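Timmont Field Sales App
Item 1239 — single-seat and team licenses

We built Timmont for the people who sell from the road, the ones who eat lunch in the car and write up their calls in a parking lot before the next appointment. It puts your price list, your customer notes and your order forms on one tablet, and it keeps working when the signal drops (hospital basements, we are looking at you!).

Nazar Karpenko and Harriet Whitfield started it as a side project for our own reps at Skememau, and it grew from there, mostly because the reps kept asking for one more thing. Every product in your catalog gets its own page, with as many pictures as you care to load and room underneath for your talking points.
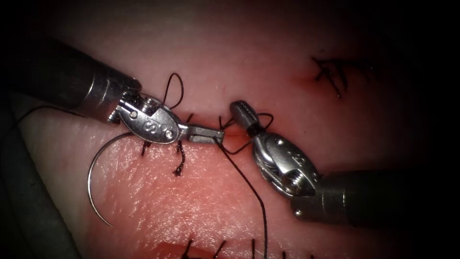
Two instruments over a pink suturing practice pad.

Pictures are saved to the tablet overnight, so a page opens right away in front of a customer. You can sort them, hide the ones you don't need for a particular visit, and send a page by email before you have even stood up from the table.

Orders are just as easy. Tap the item, type the quantity, and let the customer sign with a finger. The order waits on the tablet until you are back online and then goes straight to your office system. We connect to Tkachenko and Zovetti out of the box, and our support desk is glad to talk through anything else you may be running.
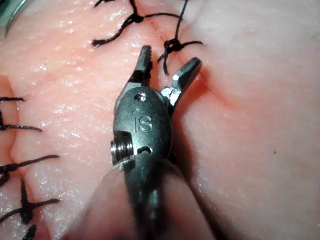

Managers get a view of their own, with the day's calls on a map and open quotes listed by age. Saturnino Montoya, who looks after 20 reps for us, likes to go through his with a cup of coffee before the morning call — he says it has spared him a good many phone calls.

What comes with a license:
Setup on up to 3 devices per user
A 60-minute training session with Zoia Lytvynenko
Catalog import from a spreadsheet
Phone and email support
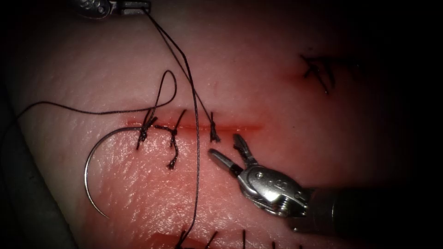 Licenses are billed yearly, and you can add seats whenever a new person joins the team. If you would like to try it first, write to Ostap Pavliuk on our sales desk and he will set up a trial with your own price list already loaded.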